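Clear bags on the roll – which way round are you lot opening them?

Back of House board > Prep, packing and storage
Started September 2012

pannierpete
We changed from the Grurkari bags to the Cundex ones when the price went up. The Cundex are thinner and clear all over, no printed edge, and half the time I can't find the opening. I do the packing for the lunch orders, 40 on a normal day, 75 when the college is in. The old bags I could open with one hand. These take me two hands and a lot of rubbing. Is there a knack or have I bought rubbish?

oliwia_l
You've bought thin bags. We had the same size from Cundex and went back after one box. There is a knack though. Hold it by both sides near the top and pull outwards, then let go of one side and flick. If it's the sealed end it stays flat.

marrowbone
Damp cloth folded next to the roll. Touch it, then rub the corner. Don't lick your fingers, I have seen it done.

pannierpete
Damp cloth was the first thing I tried. Works for the first few, then the bags stick to my hands and to the counter.

tilly17
I don't agree with pulling from the sides. It stretches the film and you get a long stringy bit at the top that won't tie properly. Find the seam first. The sealed end has a line you can feel with a nail.

oliwia_l
It only stretches if you yank it. I've been doing it for 7 years.

tilly17
With thick bags, I expect. On the thin ones it goes every time. We threw a lot away before I stopped people doing it.

B_Havlicek
Bořivoj Havlíček here, I have the kiosk next to the Marchuk building. We use Cunent bags, similar thickness. What helped us was clearing the counter. If there is a cup or a stack of napkins where you are working, the bag drags over it and the napkins go on the floor. Give yourself a clear patch as wide as your elbows.

marrowbone
Easy to say if you've got the counter. Mine is one steel table and everything lives on it.

B_Havlicek
Mine is small also. I put up a shelf.

pannierpete
Same as marrowbone, one metal worktop and no wall I'm allowed to drill. Tried the sides method all the same.
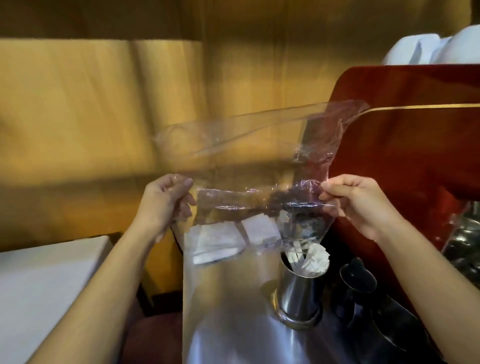
Clear bag pulled out by the sides, steel cup and white paper squares still on the worktop.

tilly17
See the loose flap off to the right? That's the stringy bit I was on about. And it's all bunched up in a band between the hands. You won't get a neat knot in that.

oliwia_l
You don't need a neat knot for a lunch order. Fold it over and put the sticker on.

marrowbone
I'd shift the cup before anything else. One swing of the bag and that white bundle is all over the place.

pannierpete
Cup can go on the other side, fair enough. Stickers we've only got for the hot food. Oliwia, which ones did you go back to, the Grurkari medium or the large?

oliwia_l
Medium. The large is too deep for a single box and you end up folding half of it under. Ask them for the price on 17 rolls, ours came down a bit.

tilly17
Still say find the seam.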